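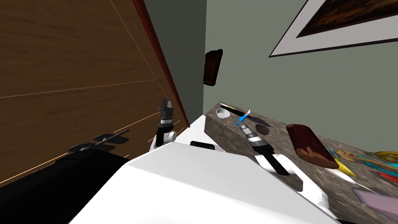 Para Gendumwood, la comparación llega tarde: la empresa sostiene que sus clientes llevan desde mayo pidiendo datos sobre pinzas de dedos largos y que un ensayo hecho solo en simulación sirve para descartar modelos, pero no para elegirlos. La observación figura en la nota que envió tras conocer los primeros resultados del banco de pruebas de Markholm.

**Markholm compara 2 controladores para brazos dobles en una cocina simulada**

Domimville, 2 de febrero de 2020

El taller de automatización Markholm ha publicado los resultados de su primera comparación de controladores para robots de dos brazos. Las pruebas se hicieron íntegramente en un entorno simulado, con una mesa de aspecto pétreo en la que se reparten utensilios de varios colores, un cuenco blanco pequeño y otros objetos de uso doméstico. El robot, de cuerpo blanco, lleva una pinza de dedos negros en cada brazo.

Se ejecutaron 274 intentos de agarre. De ellos, 200 terminaron con el objeto sujeto y levantado de la mesa, según el recuento de la empresa. El resto se anotó como fallo, tanto si la pinza no llegó a cerrar como si el objeto resbaló durante la subida.

Los controladores comparados son el que Markholm usa de serie, basado en posición, y el Lukumay, que corrige la fuerza de cierre durante el movimiento. El segundo obtuvo mejores resultados con las piezas planas y los mangos estrechos. Con los objetos de mayor volumen no hubo diferencias apreciables, y en los movimientos largos el Lukumay fue más lento.

La mayoría de los fallos se produjo al acercar la pinza a piezas apoyadas de plano, donde los dedos tocaban la superficie antes de rodear el objeto. Markholm atribuye parte del problema al modelo de contacto del simulador y prevé repetir esa serie con 3 ajustes de rozamiento distintos.

El informe no incluye consumo eléctrico ni desgaste de los dedos. Tampoco entra en el precio de los equipos. La configuración de la mesa y los registros de cada intento pueden solicitarse por escrito a la oficina de Domimville.

La siguiente fase, ya con brazos físicos, está programada para mayo. Gendumwood ha pedido participar con una pinza propia y Markholm confirma que estudia la solicitud.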